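Notebook, Thursday, after lunch

Picking up where I left off on the house rules for hand-held gripper sessions. The draft is sitting in the Akby folder and I keep changing my mind about rule 2, so let me get it down while it's fresh.

Old wording: "Check pads before use." Which is useless! Check them for what? I asked for that rule myself back in July and I still couldn't tell you what I meant. New wording: look at both faces under the desk lamp, brush off any fluff with the stiff brush, and swap the pad if the surface has gone shiny or a corner is lifting. Dust on its own is a note in the log and you carry on. Pads get replaced at 4000 closes no matter how nice they look (Pindance bench does the same, so we can share a box of spares).

Then the reset rule. Every take starts with the object inside its starting zone and the fingers fully open, and you hold still for a slow count of 2 before closing. I timed myself this morning and I was cheating on nearly all of them. The hold feels endless when you've got 200 takes on the sheet – but when I skip it the start of the take is mush and whoever trims the Dovska set has to guess where the motion begins. Holding it from now on, and saying the count out loud if I have to.

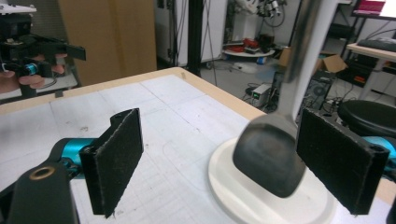

Two grippers at one table is the other thing I want in writing. At the moment it's manners, and manners run out at the end of a long afternoon. My proposal: one person moves, the other keeps their gripper back from the paper until they hear "clear." No reaching across. If you need to fix something on the table, say so first, and the take gets thrown out. I know that hurts when it was a good one, but the Chiu notes had bad takes creeping back in exactly that way and I don't want to re-sort a whole batch again.

Floor rule, short version: cables get pushed to the wall side or taped before anyone starts walking around with a tool in their hand. I caught my heel on one earlier. Adding it to the opening checklist, above the pads.

Stopped at take 131. Still open: do we redraw the pencil marks every morning, or put down fresh grid paper? I lean toward fresh paper, plus a template so the zones land in the same spots. Need to price the rolls first.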